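Momis Prindska Garden Slide and Climber for Toddlers

Brand: Momis
Colour: Moss green with sand steps
Slide length: 150 cm
Platform height: 107 cm to top of handrail
Suitable from: 18 months to 7 years
Indoor or outdoor: Both

About this slide

If you have ever watched a small child go up and down the same slide for a whole afternoon, you'll know why we wanted to get this one right. The Prindska is a proper little garden slide with a gentle slope, a wide set of steps and a flat run-out at the bottom, so that little ones come to a soft stop on their bottoms and can get straight up again for another go (and another, and another!).

The slide is 150 cm long from the lip to the end of the run-out. That makes it a good size for a modest lawn or patio, and it will also go in a playroom if you can spare the floor. Please leave a clear space of two metres in front of the run-out and keep it well away from fences, washing lines and low branches.

Steps and handrails

The steps are deep enough for a whole foot, with a raised pattern on the tread for grip. The handrails start low down, where a toddler's hands naturally go, and carry on up to the platform - we moved them twice during testing and are very pleased with where they ended up. All the edges are rounded and every bolt head sits under a push-on cap. You'll find two spare caps in the bag, as they do like to roll under things.

Putting it together

Allow an hour or so with a cup of tea beside you. The side panels click into the steps first, then the platform drops in, and the slide itself hooks on last and is held by two bolts. Please don't tighten anything fully until the whole slide is standing on level ground. You will need a cross-head screwdriver, and a second pair of hands is a great help when you get to the platform. On grass, push the four ground pegs through the feet once you're happy with the position.

Looking after it

Warm soapy water and a soft cloth will do nicely. Don't use a pressure washer, which can lift the printed pattern on the side panels. In hot sun, feel the slide with your own hand before anyone goes down it. The slide can stay out all year, though we'd suggest bringing it into a shed or garage if a hard frost is on the way. Check the bolts at the start of the season, and again in March if it has stood outside all winter.

More from the Nuline family journal
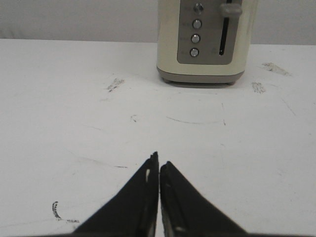
4 min read

Rainy Day Play Without the Squabbles
by Yen-ting Hsieh

What's in the box

One slide section, two side panels, three steps, one platform, two handrails, four ground pegs, bolts with caps, and a printed instruction booklet.

Delivery and returns

We deliver in one large carton, so do have someone at home who can help to bring it in. Delivery is free on orders over £100. If you change your mind, keep the carton and let us know within 30 days, and we'll arrange a collection.

You may also like

Chu Balance Stepping Stones, set of six
Chu Rocking Boat for Two
Momis Foam Landing Mat, sand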